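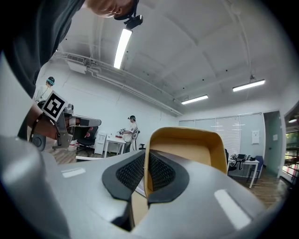
Eulalia Montecinos has said that she would rather lose a whole day of recordings than keep one hour in which the two hands disagree about the time, and her remark is often repeated in accounts of the Standidgate drift. The Standidgate drift was a timing fault in the Entili recording kit, a set of two hand-held grippers and a head-mounted camera made by Zoseck. It takes its name from the Standidgate project, where it was first traced.

Operators on the project used the kit to record everyday tabletop tasks, and the recordings were then used to train two-armed robots. The fault let the clock in one gripper fall slowly behind the other. Each video looked perfect when played alone, and the files passed every automatic check. The trouble showed up on the robots: trained on the affected material, they let go with one hand before the other had closed. Cups fell, and lids went on crooked.

Discovery

The first sign came on a Wednesday, when a test arm at the Coltgate workshop dropped the same cup on every handover. The arm was blamed first. Its joints were recalibrated and its finger pads replaced, with no change at all. Sibel Ağca then laid the left and right videos side by side and stepped through a recorded handover. The gap was 3 frames at the moment the cup changed hands - small enough to miss at normal speed, and plenty to spoil a grasp.

What followed is a lovely piece of detective work. Ağca compared the start and end of long sessions and found that the gap was always zero at power-on. It began to grow after 20 minutes of continuous use.
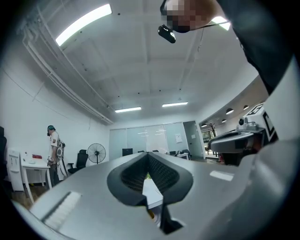
Heat was the next suspect, and the right one. The clock chip in the gripper sat close to the video encoder, and as the body warmed up the clock slowed. The two grippers seldom warmed at the same rate, so the error differed from session to session and could not be fixed by one constant correction. A sync signal was supposed to pull both clocks back into line, but the firmware sent it only once, at startup.

Extent and repair

The review covered 642 sessions, of which 136 were found to be affected. Many of these were rescued by a neat trick: the printed markers on the grippers could be picked out in the head camera's video, and their motion was matched against the motion recorded by each gripper. Sessions in which a marker stayed hidden for too long were thrown out.

Zoseck changed the firmware in October so that the sync signal repeats throughout a session. A later version of the gripper body also moved the clock chip away from the encoder.

Safety

No injuries were linked to the fault. The Coltgate arm was running at reduced speed behind a guard, as it did for all newly trained behavior. Its test routine was later extended to include a two-handed handover with a soft block before any hard or breakable object is used.

See also

Clock synchronization
Fiducial marker
Imitation learning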